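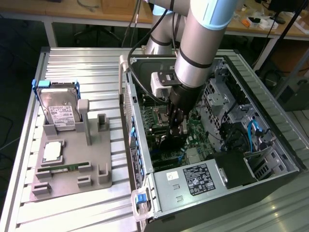
Fig. 4 – Arm over an open tower, parts tray to the left.

4. Bench work with the Stasard cell

What changes for you: the arm does the reaching, you do loading and checking. Screwdriver jobs stay with the Leinonen line for now.

1. Lay the tower on its side, open. Cables clear of the CPU socket.
2. Fill the tray. Drive upright, CPU in the square pocket, RAM in the long slot.
3. Hands out. Press Start on the Olora panel.
4. Wait for green, then check seating by eye.

CAUTION: Never reach in while the arm is lowered. Pause first, evry time.

Note – operators now run 12 units, then swap to packing. Breaks dont change. Questions about the new shifts go to Shahnaz Weerakoon, ext. 14.

Rev. 7/14/20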